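Ticket: Gripper width drops out part way through breakfast demos
Opened by: Keegan Ouellet
Queue: Hestent demo collection
Status: Resolved, with one bit left over
Opened: December 29, 2020

Keegan Ouellet wrote:

Hi all, sorry to drop this on the queue in the quiet week, but I've got a batch of hand-held demos that won't process properly and I'm running out of ideas. The task is the breakfast table one (toast, meat on the plate, lettuce in the bowl, you know it by now). I did 18 demos this morning and 11 of them came back flagged "gripper width missing". The camera path looks lovely on every single one! It's only the finger opening that vanishes, usually in the middle of a reach, and then it pops back as if nothing had happened.

What I've tried so far:
- Restarted the processing on the same files. Same demos flagged.
- Redid the open and close calibration, five slow squeezes. No change.
- Swapped to the other memory card. No change, and I felt silly for trying.
- Wiped the lens. It did need it, but no change.

Config is the one Chenxi sent round for the Devberg table, I haven't touched it.

Chenxi Bai wrote:

Hi Keegan, can you tell me where in the demo it drops? If it's always when the fingers are closing I'd suspect the tags are tilting away from the camera. If it's anywhere at all then I'd look at exposure first. Also, are you on the soft pads or the old ones?

Keegan Ouellet wrote:

Soft ones. And it's not when closing, I went back and scrubbed through all the flagged ones with a cup of tea. It's nearly always when I come in from the toaster side and swing round towards the plate, with the fingers still open. Left tag goes first, then the right one a moment later. When I play it at quarter speed the tags go milky, sort of washed out, and the detector just gives up on them.

Chenxi Bai wrote:

That sounds like glare to me. Is the ceiling light on directly over the table? Shiny tag prints will do that at certain wrist angles. Try two or three demos with the exposure locked a bit lower and don't change anything else, please, or we won't know which thing fixed it.

Keegan Ouellet wrote:

Right, so I locked exposure one step down and did seven more. Better but not gone, two of them still flagged. The trouble is that going any darker turns the black backdrop and the black finger mounts into one big lump, and then I worry about the tracking instead. I'd rather not swap one problem for another on a Tuesday afternoon.

I did hunt out the Plavell matt labels from the drawer and reprinted both tags on those, same size, same IDs, checked with the ruler. Stuck them on nice and flat (the first left one had a bubble in it, so that's in the bin).

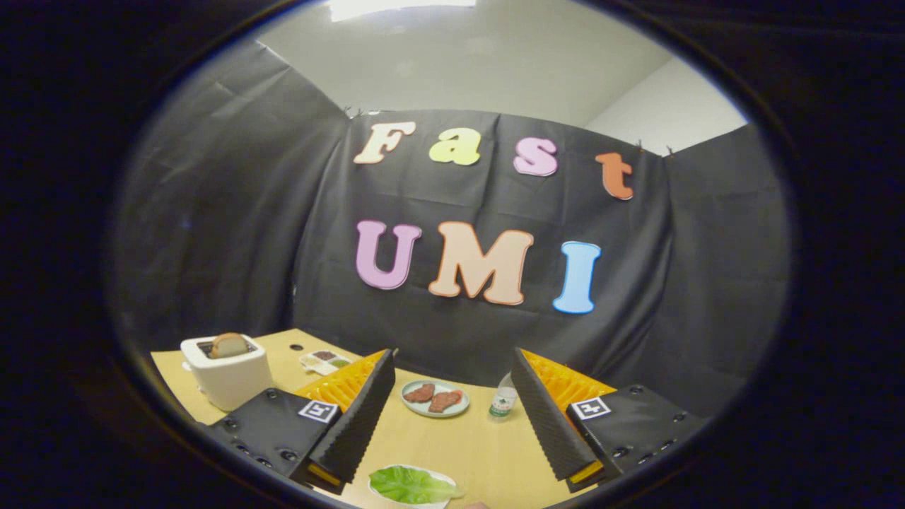

With the matt tags on and exposure back on the normal setting I recorded 13 demos, doing the nasty swing on purpose each time, and not one was flagged. I even went in a bit faster than I normally would on a few, just to be mean to it. Width curve is smooth all the way through, no gaps, and the close on the meat shows up as a proper dip where before it was a flat line and a jump. I'm so pleased!

Two questions before I close this. Do I need to bin the 11 bad ones, or can somebody fill in the width? And do I have to recalibrate now that the tags are new, even though they're in the same spot?

Chenxi Bai wrote:

Great stuff. Yes, recalibrate, always, any time a tag comes off. It takes a minute and a hair's difference in where you stick it will shift the zero. If your 13 were recorded before a fresh calibration, do it now without touching the tags and reprocess them with the new values. No need to record them again.

On the bad ones: short gaps while the fingers are just held open can be interpolated, I'm fine with that up to a few frames. If the gap runs into a grasp or a release, throw the demo out. The robot would be learning a guess about when to let go.

Keegan Ouellet wrote:

Calibrated and reprocessed, all 13 still clean. I went through the old batch with your rule and could keep four of them, the other seven are in the rejected folder with a note. I've put the rest of the matt labels in the drawer under the bench, marked TAGS ONLY in big pen.

The bit left over: the second gripper still has the glossy tags on it. I'll do that one when I'm back, so please don't use it for this table until then. Leaving the ticket as resolved and I'll add a line here once it's done.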